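Applying for the utility discount, again

Monday, August 22, 2022

I have now applied to the Promlow household utility discount twice, and I still could not tell you for sure whether I qualify. The letter that came in June said I might be eligible for a credit on my power and water bills. Might is doing a lot of work there. It also said applying was quick and could be done "from any device," so I sat down after dinner with a device.

The form has 9 pages. Page one asks for your account number. Page four asks for it again, in a different format, with the dashes. If you leave out the dashes you go back to page three and your income figures are gone. I typed mine in four times. By the last round I was tempted to put down anything that fit in the box.

The part that made me suspicious is the income question. The notice gives a monthly limit of 4000 dollars for a household my size. The online form wants a yearly figure and doesn't say whether that means last year or the next twelve months. Those are very different numbers for anybody who works by the hour. I called to ask. The person on the phone told me to "use whichever is more accurate," and then the call dropped.
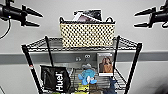
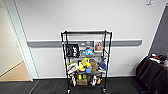
What the county means by a household is a whole other mess. The instructions say everyone at the address who "shares expenses," and then the worksheet tells you to leave off anyone who buys their own food. My cousin stays with us part of the year and does buy her own food, but she chips in for the electric. Is she in or out? The worksheet also has a box for household goods, with no hint about what counts. Does a wire shelf on wheels like the one in the second photo go on there, with the toys and small packages on it, or do they only mean refrigerators and such? I left it blank. Nothing bounced back, so I assume it isn't read.

The credit, if it ever shows up, is supposed to be roughly 368 dollars spread over the year. I won't pretend that isn't money. But it comes off the bill in pieces, and our rates went up this spring, so I expect to see a smaller increase and be told it's a savings.

A neighbor over in Lostgate applied on paper at the branch library and had her approval letter in 9 days. Mine still says "received." So does my first application, the one I was told had been canceled. I'm half expecting both to be denied for being duplicates of each other.

If you're going to try it, take screenshots of every page before you hit next, and write down the confirmation number by hand. The email with the number in it went to my spam folder and the link in it had already expired. I'm going to the library with the paper form next week.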